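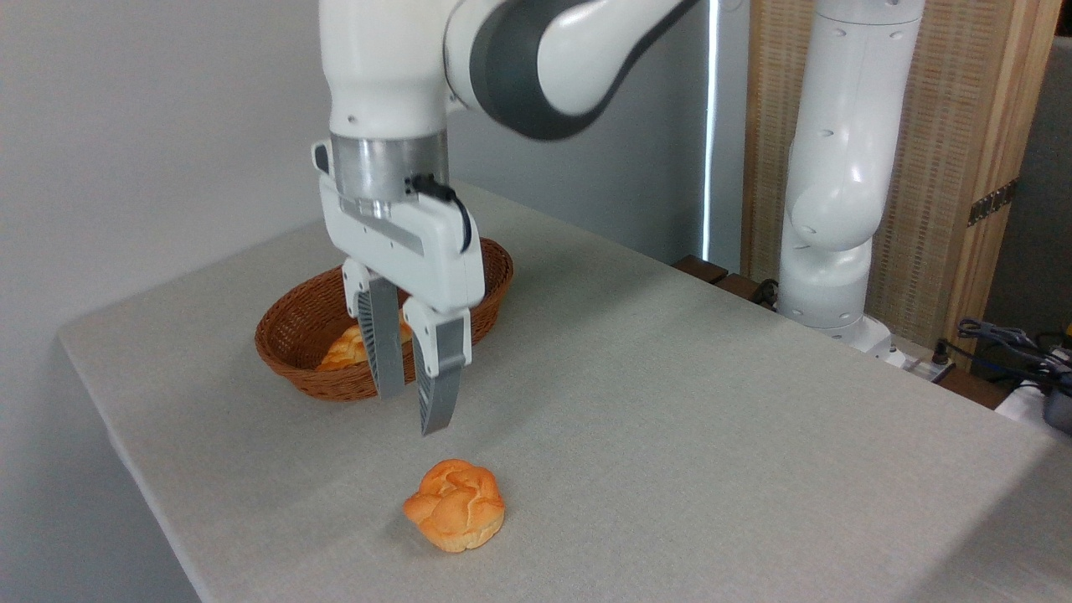 Success rate drops when I mix old and new demos, why?
Training a pick and place policy by imitation. 300 demos from September, all one bread roll into a basket, then 200 more after we moved house to the Brindbridge lab. Trained on the first lot it's fine. Trained on both it's worse than either. It dithers. Goes down over the cloth between the basket and the roll in front, fingers open, and just hangs there. Same arm, same gripper, same cameras. Only change I can think of is that two of us did the second lot. Is it the people or the data size or what? Paper draft due soon so any pointers welcome.
Amna Rana

Fundham
Almost certainly the people. Had this last year. One operator came straight down on the object, the other went to a spot above the table first and then slid across. The policy averages the two and you get a hover in the middle, belonging to neither. Plot the gripper paths from above, one colour per operator. If you see 2 clear bundles there's your answer.
What worked for us — pick one style, write it down in a few lines, redo the odd ones. Or give the policy an operator label as an extra input and fix it at test time. Second is quicker. Also check the pauses. People stop to think just before the grasp and the model learns the stop very well. We cut any stretch where the arm didnt move and that alone helped a lot.

Panyasiri
more data. we never got anything decent under 400

Eltier
She has 500 with both lots in, so I don't think it's that. Agree with Fundham on the pauses. I'd also train on the 200 split by operator before touching anything else, takes an evening. And did the camera get remounted in the move? "Same cameras" isn't the same as same postion. Overlay a first still from each batch and see if the table edge lines up.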